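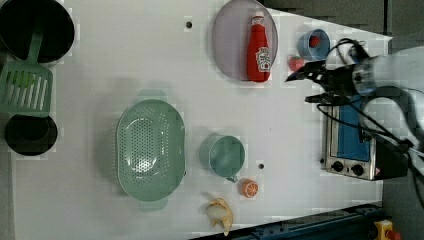
The white table, set for supper.

My sister said I could have the café for one night only, and that she wanted it back in the morning with every piece accounted for. She was nine at the time and already a hard woman to do business with. I was six. I signed something in crayon.

The café was called Fudska, which was a word she'd made up in the bath, and it was the finest restaurant in the whole of Ranness. It had a white tabletop and a lavender plate and two black pots that had been real pots once, before our mother bought better ones and handed them down to the play end of the kitchen. It had a toaster oven too, a proper one, which our father had gutted so it couldn't hurt anybody. And it had strawberries. There were other foods, sure, but the strawberries were the reason people came (people being our grandmother, the dog, and a man who once read the gas meter and stayed for two courses).

So there I was with my one night. I'd planned the menu all through dinner, barely touching my own. Soup in the big pot, because soup can't go wrong if there's no water in it. Then a strawberry, served in the light-blue cup. Then, for the main course, ketchup.

You may think ketchup is not a main course. My grandmother thought so too, when I stood the bottle upright on the lavender plate and carried it to her with both hands, the way I'd seen waiters do with birthday cakes.

"Where's the rest of it?" she asked.

"That's all of it," I said. "That's 700 dollars."

She'd been looking through her purse for a button to pay me with, and she stopped. I explained that the soup was 200 and the strawberry was 882 – it was a very good strawberry – and I went off to find a pencil so I could add it all up on the back of a Grinex Hardware flyer. I didn't know how to add yet. I wrote 1,578 at the bottom because those were the numbers I could draw best, and I was proud of my 8 in particular, which had come out in one go without me lifting the pencil.

My grandmother studied the bill for a long time. She'd kept the books at the Grajales bakery for most of her working life, and I think it must have hurt her somewhere deep down, that total. But she only asked if there was a discount for family.

"You have to ask the owner," I told her, "and she's in the bath."

We waited. The soup got no colder. I stirred it with the mint-green spatula, the one with the slots, and the soup went straight through it as soup will, and I had to keep starting over. My grandmother ate her strawberry twice. I let her, even though you were only supposed to get one, and then I went into the back (under the table) and got her the second one for free. She put it in her sweater pocket and patted it.

That was the one that went missing, of course.

My sister came down in her robe at eight o'clock with her hair in a towel and did the inventory. Pots, fine. Plate, fine. Ketchup, fine. She turned the cup upside down and a single strawberry rolled out, and she looked at me, and I looked at the dog. I'm not proud of it. That dog took the blame for years, he lost his seat at the café over it, and he'd been a regular!

Last September we cleared out my grandmother's closet, my sister and I, the two of us up to our elbows in sweaters. My sister found it. She held it out on her palm, a little red strawberry with lint on it, and she didn't say a word for so long that I started folding things that were already folded.

"You told me it was the dog," she said finally.

I said I'd like to see the paperwork. And she told me she still had it, in crayon, with my name on it, and that I owed her a strawberry plus thirty-one years of interest.

I wrote her a check for 882 dollars. She has it up on her fridge.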